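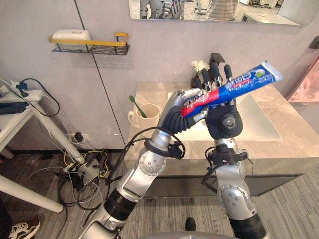 Leopoldo Sandoval asked whether the Salside battery files can be used to work out a payback period straight off, without going through the dispatch step first. They can't. The files hold half-hourly prices and site load, and the saving depends on when the battery charges and discharges, so a dispatch run has to come first. The notes below should make the order clear.

Salside storage dispatch data

Last changed: 2026-08-09

What it covers

Half-hourly records for small commercial sites on the Salside network, put together for testing behind-the-meter battery models. There are 277 sites in the main set and 19 in the hold-out set. No site is in both.

Files

sites.csv has one row per site: site code, connection size in kVA, tariff group, and whether there is solar on the roof.
load.csv has metered import in kWh, by site and half hour.
prices.csv has the import and export price in pence per kWh, by tariff group and half hour.
battery.csv has the test batteries: usable capacity, charge limit, discharge limit, round-trip efficiency and yearly fade.
gaps.csv lists every half hour that was filled in.

Times are in UTC and mark the start of the half hour. Tariff bands are set in local time, so convert before matching them or the evening peak will be an hour out all summer.

Running the model

Load the site and price files, choose a battery from battery.csv, then run the dispatch step. It writes the state of charge and net import for each half hour. The cost step reads that output and gives the yearly saving. Payback is worked out last, in a separate sheet, from the saving and whatever capital cost you enter.

The dispatch step assumes prices are known a day ahead and load is not. Setting foresight to 100 in the config gives perfect knowledge of both. Use that as an upper limit only.

Filled values

The gaps file has 2,217 rows. Short gaps take the average of the readings either side. Longer ones copy the same half hour from a week earlier. Yevdokiia Kobzar checked the April gaps by hand and changed the Horgan tariff group, where a meter swap had left a run of zeros.

Known problems

Export prices for the Skostimo tariff group are flat before April.
Fade is applied once a year, so the first year looks slightly too good.
Standing charges are left out.

Contact

Data questions to Efe Igwe. Model code questions to Savita Srivastava at Trodance.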